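Robot Software Practicum
Notes for Unit 7: From a grasp pose to a motion you would trust
Shuzhen Hao, with additions by Anouk Declercq

Welcome back, everyone. I promised shorter notes this time and I have already broken the promise, so get yourself something to drink and settle in. Last unit we got as far as a perception node that publishes an object pose, and many of you wrote to me in a state of some triumph (lovely to read, please keep doing that). This unit we have to do something with that pose, and you'll find that the pose was the easy half.

1. What the planner wants from you

The planner in our stack, which we call Kustero in the repository, takes three things: a start configuration, a goal, and a collision world. Students usually spend all their worry on the goal. Please spend some on the collision world too! If the tabletop in your world is a little lower than the tabletop in the room, every plan will look beautiful in the viewer and the fingertips will push straight into the surface when you run it. Fit the table plane fresh at the start of each session. Don't carry over the number from yesterday, even if you're sure nobody moved anything.

2. Thin objects on hard tables

Silverware is my favorite teaching object, and I know some of you groan when it comes out. A fork is long, narrow and very low, so a depth camera gives you hardly anything to work with. On a polished surface the depth image gets patchy as well, and the height difference you hoped to segment on is buried in the noise. We therefore do it in this order:

Find the fork in the color image and get a mask.
Fit the long axis of the mask in image coordinates.
Project that axis onto the fitted table plane.
Take the height from the plane plus a fixed offset, and ignore the raw depth inside the mask.

The long axis has a 180 degree ambiguity, as Viera Danko pointed out in office hours. The axis fit doesn't know which end has the tines. Compare the mask width near the two ends and take the wider one as the head, then check it by eye on a few images before you believe it. A patterned tabletop can leak into the mask and widen the wrong end, so if your head flips back and forth from one image to the next, look at the mask first.

3. Approach, and the arm you aren't using

Plan to a pre-grasp pose above the object, then come straight down in Cartesian space with the fingers closing across the narrow direction. I ask for 100 interpolated points on the descent. Fewer will often work, but the extra ones cost nearly nothing and they make collision checking along the path much more honest.

Both arms belong in the planning problem, even when only one is moving. Add the idle arm to the collision world at its current joint state, and read that state when you plan, not when the node starts up. Silvia Procházka lost most of an April afternoon to exactly this, and she has kindly let me say so. Cables are harder, as our model has none. We pad the wrist links and keep the wrist rotation limited, and I'm open to better ideas.

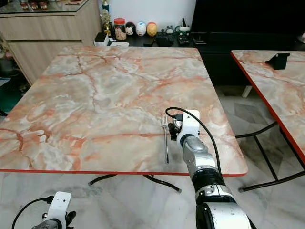 Figure 1. Fork on the marble-patterned table, tines toward the back, with the right gripper beside the tines and neck and part of the second arm at lower left.

Take the head camera view in Figure 1 as the input for the written part. Sketch the long axis of the fork, mark the head, and draw the closing direction you would ask for. Then say which of the orange and brown veins in the tabletop you would expect to trouble a color-based mask, and how you'd guard against it.

4. For next time

Run the Finard replay script with your own axis fit and submit the log. Use seed 101 so that we can compare results. Ten runs is plenty. Blažena Štefanec will be in the lab until 7 in the evening if the build gives you trouble, and she has fixed every version of the build error at least once.

Reading: the chapter on Cartesian paths in the course reader, and Yazıcı's notes on plane fitting, skipping the appendix unless you enjoy that sort of thing (I do).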